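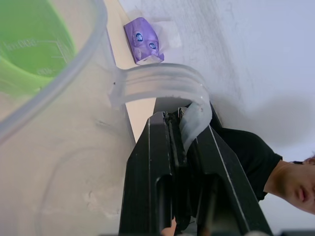
2 min read

About us (and the table)

Hello! I'm Esther Mollel and I look after the two-arm cell at Tramholm, up on the second floor of the Lestavside building. If you've come to find out what we do all day, the short version is that we fit grippers, set them up and keep them going, mostly for small workshops that can't spare a person to do it.

My own patch is the fingers. Every pad gets wiped down before the first run, then I check the bolts at the base, close the gripper on a strip of card and give it a tug. If the card slides, I look at the pad before I touch any settings (Salim Obura does it the other way round, and we've had words).

Jug handles are my favourite test, curved and ridgy and awkward to get hold of. Thin handles are harder still.

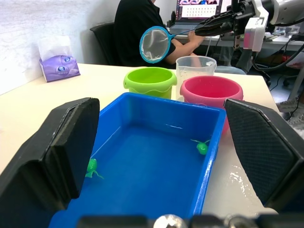
The water table, with the net in the far gripper

Water days need more fuss. I keep the cables up out of the way, mop as I go, and at the end both grippers get dried and the bolts gone over again. We have 44 checks on the sheet for a water day against 17 for a dry one, and yes, I do tick them all!

Kiprono Mosoti looks after the arms themselves, the joints and cabling and all the bits above the wrist. If an arm comes back from a customer with a wobble, it goes to his bench first and then to me for new pads.

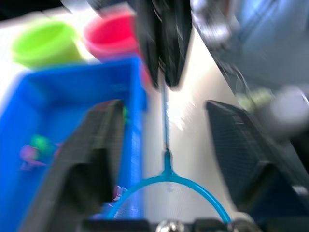
He also does the site visits over at Bakilana and Eltport, so if you're out that way it'll be him who turns up with the toolbox. Spare pads are kept in stock. Ring before lunch if you can, ask for either of us, and have the serial number handy.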